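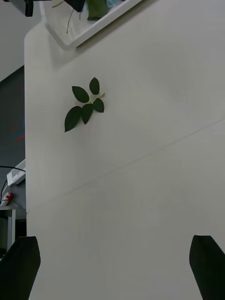 Vol. 2, p. 14

Section 3. Sorting and laying out green sprigs

Reading time: 4 min

Read this before you open a bag. Covers mint and any other leafy herb with a soft stem. Woody stuff (rosemary, thyme) is in Section 5, different rules, don't mix them up.

3.1 Before you start

You need:
- white work surface, cleared
- spray bottle, plain water
- two cotton towels, one damp, one dry
- small scissors, the pointed ones
- shallow tray with lid
- scrap bowl
- labels and a pencil. Pen runs.

Work on white. Dark spots, holes and yellow edges show up fast against it and you will miss half of them on a wood board. If your table is not white put down the Wultetti mat, matte side up. The shiny side throws the light back at you.

NOTE: A faint line or crease across the surface is fine to work on. Wipe along it, not across. If crumbs collect in it, go over it again with the damp towel.

3.2 Setting the surface

1. Wipe down with the damp towel. Then the dry one.
2. Wait until it's fully dry. Touch it with the back of your hand.
3. Turn the lamp so it comes from high up and spread out. Hard shadows look like bruises on a leaf, Consuelo Valdovinos threw out a whole good tray that way in July.
4. Tray on your right, scrap bowl on your left. Left handed, swap them.

CAUTION: No spray cleaner on the surface while there are leaves out. Not even the mild one. Leaves take on the smell and it does not wash off.

3.3 Laying out

1. Take one sprig from the bag. Hold by the stem, never by a leaf.
2. Lay it flat. Stem end can point any way you like for checking, but pick one direction and stick to it when you load the tray.
3. Let the leaves fall open by themselves. If two are stuck together, one puff of water and wait. Don't peel.
4. Spread anything still overlapping with a fingertip, light touch.
5. One sprig at a time until you get quick. After that a short row is ok.

What you want to see: deep green all over, veins a bit lighter, leaf tips still pointed. A pale green stem end is normal and so are slightly toothed edges. Leaves on the same sprig will not match in size. A long narrow one next to a big broad one is not a fault, leave both on.

3.4 Checking

1. Look at the tips first. Brown tip, snip the leaf off where it joins the stem.
2. Then the edges. Yellow or see-through, same thing.
3. Look at the cut end. Pale is good. Black or slimy, cut it back a little and look again. Still black, scrap bowl.
4. Turn the sprig over. Do the underside. People skip this. Bugs sit there.
5. Bare stem with one sad leaf left: pull the leaf, keep it for the chopped batch, toss the stem.

NOTE: Small sprigs with a handful of leaves are the ones we want for garnish. Anything tall gets cut down to a short stem with the leaves grouped around it. Isauro Ochoa has the old cutting card if you need to compare, ask him for it and give it back.

3.5 Loading the tray

1. Damp towel in the bottom, wrung out hard. Should not drip.
2. Sprigs in a single layer, stems all the same way.
3. Second layer only if you put a dry towel inbetween.
4. Lid on loose. Not clicked down.
5. Label: herb, who sorted, which bag. Pencil.
6. Bottom shelf of the cooler, away from the fan.

A full tray is 100 sprigs. A Palacios crate comes to 200 so plan on two trays and have the second one ready before you start. Don't stack more than what the shelf takes, the bottom ones get crushed flat.

CAUTION: Never load wet. If you puffed water on a sprig in 3.3, dab it first. Water sitting on a leaf turns it black overnight.

3.6 If something goes wrong

Leaves gone limp: stem end in cold water, 14 minutes, check again. No change, chopped batch.

Leaves curling on the table: lamp is too close or too hot. Move the lamp, not the table.

Green smears on the surface: somebody pressed too hard. Damp towel right away, it stains if left.

Whole bag smells off: stop. Close it, write the bag number down, give it to Macario Medrano. Don't pick thru it for good ones.

3.7 When you finish

Scrap bowl emptied, both towels in the wash. Scissors wiped, dried and closed. Wipe the surface once more and leave it bare for the next person. Mats get rolled, never folded.

Next: Section 4, Chopped batch.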